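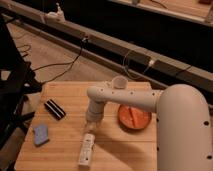 Section 4: Planning Your Days on the Sidwood Water Trail

Welcome to the fun part! By now you have your trail pass and your copy of the Tufa map sheet. The steps below take you from the put-in at Wisto Landing to the take-out at Goltau, with two nights on the water. There are 16 camping platforms along the route, and every one of them is worth the paddle.

4.1 Reserve your platforms

1. Open the map sheet and find the platform numbers, printed in green beside the channel.
2. Pick one platform for each night. First-timers do well with Platform 5 and then Platform 11 (the sunrise at 11 is spectacular, so set an alarm!).
3. Call the Wisto Landing desk before 4 p.m. and ask for Adanech Alemayehu or Yi-chun Tseng. Have your pass number ready.
4. Write the confirmation code on the back of your pass in pencil. Ink runs.

Note: Each platform holds one party of up to six people. Larger groups need to book two neighboring platforms.

4.2 Check the water level

1. Read the gauge board at the landing on the morning you leave.
2. Between the yellow lines, all channels are open. Go have a great time.
3. Below the lower yellow line, skip Heron Cut and stay in the main channel. You'll add an hour, but the cypress stand along there is a real treat.
4. Above the upper yellow line, talk to the desk before launching.

CAUTION: Wind matters more than current on the open lake past Platform 12. Cross before 10 a.m. and keep to the west shore. If you see whitecaps, wait them out on the platform.

4.3 Launch

1. Sign the register at the ramp with your party size and your planned take-out time.
2. Load heavy gear low and in the middle of the boat.
3. Put on your life jacket and buckle it.
4. Follow the white blazes. They are 100 yards apart in the narrow sections, so if you've gone a good while without one, turn back to the last blaze you saw.

Note: The side loop at Platform 8 has a quiet pond where wood ducks and river otters turn up most mornings. Samran Phuthong's bird list for the trail is in Appendix B, and you'll want it in a dry pocket for this stretch.

4.4 At the platform

1. Tie up at both ends of the boat.
2. Use a freestanding tent. Stakes won't hold in the decking.
3. Cook on a camp stove only. No open fires on any platform.
4. Hang food from the post hook before dark. The raccoons are bold!

CAUTION: Cottonmouths sometimes rest under the ladder. Look before you put a hand or foot down.

4.5 Take-out

Sign out at Goltau and drop your pass in the box. The shuttle back to Wisto leaves at 1 p.m. and 5 p.m., April through October.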